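Plistside is hiring a desk goods packer for our workroom in Gerkuvville. The job is full time, 40 hours a week, for a fixed period starting in April. We pay $2,575 a month before tax.

## What we do

We put together desk sets for offices, schools and libraries. A set is whatever the customer orders: mugs, pencils, rulers, erasers, notepads, sometimes a tray or a pen cup. Some of it comes to us new from suppliers and some of it comes back from customers who have closed an office or changed their colors. Returned goods are checked, cleaned if they need it, and either put back on the shelf or set aside.

Our largest order at the moment is for Vunel, who are moving staff into a new building and want every desk set up the same way. That order is the main reason for this opening, but you would work on smaller ones too.

## The work

Most of the day is spent at a table. You take a packing sheet, collect the items from the shelves, check each one, wrap what needs wrapping and close the carton. Then you sign the sheet and start the next one. It is quiet work and it repeats. People who like it tend to like it a lot, and people who don't usually know by the end of the first week.
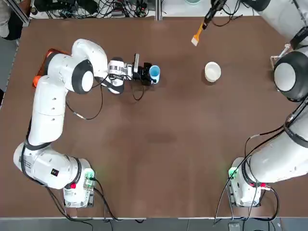
Mugs are checked before anything else in a set. You look at the rim, the handle and the inside, then turn the mug over and look at the foot. The light-blue one is paler inside than a lot of our mugs, so a chip or a stain near the top is easy to find if you keep it upright and look straight down into it. Dark mugs take longer and should be held near the window. Anything with a chip goes in the gray bin no matter how small the chip is. Please don't decide on your own that a customer won't mind.

After checking, mugs are wrapped in paper, one sheet around the body and a second pushed into the opening. Handles point to the short side of the carton. We will show you how to do this on your first morning and you will be slow at it for a while. That is expected.

You will also:

- unpack deliveries and compare them with the delivery note
- peel off old price stickers and clean up the glue
- refill the shelves at the end of the day
- break down empty cartons and tie them
- wipe the tables
- write down what we are running out of on the sheet by the door

## Pencils and small things 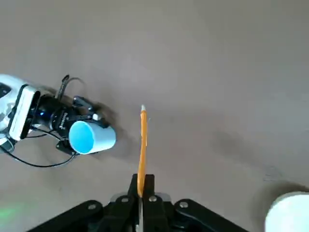
Small items are where most of our packing mistakes come from, and we would like to hire someone who is patient with them. Erasers get left out, rulers end up in the wrong carton, and pencils go in with broken points. Customers can order pencils sharpened or unsharpened. If the sheet says sharpened, it should have a proper point with clean pale wood showing behind it, like the yellow one, and it goes into a sleeve with the point toward the closed end. Pick pencils up low on the body and leave the point alone. Round pencils roll, so work with those on a tray. The six-sided ones behave better but they can still end up on the floor.

We have an electric sharpener for large orders and hand sharpeners for everything else. The electric one takes off too much if you lean on it. Siliņa pencils, the thick ones we pack for younger grades, do not fit it and must be done by hand.

## Who we are looking for

You don't need packing experience. We have hired people from restaurants, from schools and straight out of high school. You do need to:

- read a packing sheet in English and follow it as written
- notice a hairline crack, a smudge or the wrong shade of blue
- lift a full carton from the floor to a table, or tell us you can't so we can arrange the work differently
- be comfortable standing for part of the day - there are stools, but some of the tables are high
- show up on time

Experience with glassware, ceramics or stationery is useful and we would like to hear about it. A driver's license is not required.

## Hours and conditions

We start at 8 a.m. and there is a paid break in the morning. Lunch is unpaid and can be taken in the kitchen or outside. The contract runs for three months. It may be extended if orders allow, but we can't promise that now and would rather say so here.

The workroom is on the ground floor. There are no steps from the parking lot, and the bus stop is across the road. It gets warm in the afternoon. Wear closed shoes. We supply aprons and gloves, though most people find they can't feel a chip through the gloves and take them off for mugs.

## How to apply

Send a short letter and a list of your past jobs to Shinji Aoki, who runs the workroom. Half a page is enough for the letter. Tell us when you could start and whether there are any hours you can't work. We do not need a photo or school certificates.

If we think the job might suit you, we will ask you to come in for a paid trial morning. You will pack a few sets from a sheet, with someone at the next table to answer questions, and afterward you can ask whatever you like about the job. Please bring reading glasses if you use them.

You can also hand your application in at the front desk in a closed envelope marked "Packing". We answer every application, including the ones we turn down.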